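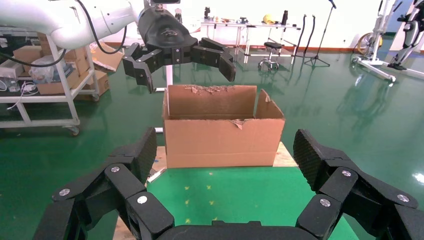

The Secondhand Box
Sabina Kollár has shipped teapots from Helimton for six years, and she hasn't bought a new carton since April. A torn flap doesn't bother her – a soft corner does.

Fill the gaps
Foam goes between the item and the walls. Kollár uses at least 3 pieces per box and tapes the inner package shut.

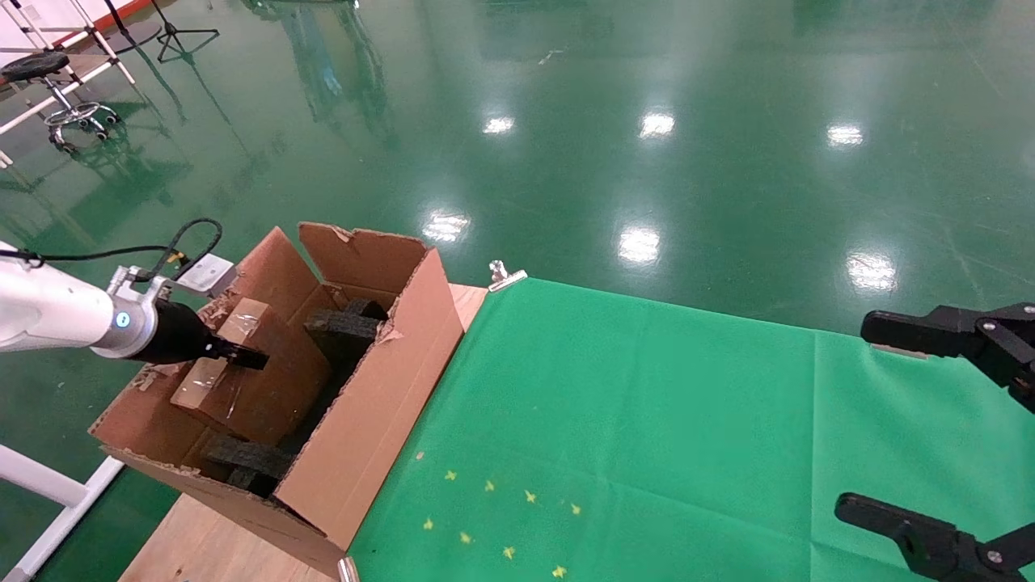 Know when to stop
Old cartons get weaker with each trip. Of the 257 she reused last year, more than half are now in the recycling.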